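Notes for Unit 6: The Home Visit
Robots Out of Doors (of the Lab), spring section
Instructor: Gwendolyn Lindgren

Read these before the April discussion. Those who missed the visit can get by with them, though you'll have to borrow somebody's sketch.

What we went to see

The demonstration was put on by Wollska, who collect hand-held gripper recordings in real homes. The person holds the tool, does the chore, and the recording later goes toward teaching an arm to do it. Our task for the afternoon was tidying one bed. You have all tidied a bed. Keep a grip on that confidence.
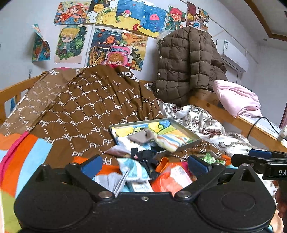
Cloth is the hard part of this unit. A block has a shape and keeps it, while a blanket has whatever shape the last person left it in. Look at the brown one with the PF letters, humped up into a mound: before choosing a grasp you have to decide which fold is an edge and which is just a fold. The striped sock-like piece hanging over the front of the tray is kinder, with a bit of free fabric for the blue pads to close on. The shiny quilt on the right was the subject of a long argument on the bus, which I won't reopen.

Terms you will be asked to use

Pinch: both pads close on a small bit of material.
Drag: you pinched too much and the neighbors came along.
Regrasp: what you do after a drag, with dignity if possible.
Episode: one start-to-finish recording. Wollska's target is 2,000 for the bedroom set. I did the sum on my own folding speed and went quiet.

Order of work

The Brandholm handout says to clear small things first, then flat things, then bedding. Fröhlich's chapter starts with the largest item and lets the rest fall where it likes. Two schools of thought, and anyone who has shared a room knows both. For the worksheet, pick one order and stick to it, even when it starts to look foolish.
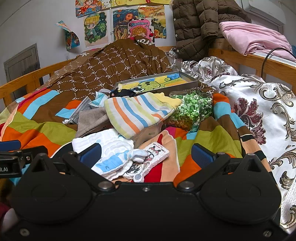 For discussion

Bring your sketch of the bed with six objects marked, and a grasp for each. Write "don't know" where you don't know. Last year's class was certain about everything and it made for a dull hour.

Reading: Zudell, chapter 2, skipping the part on suction cups.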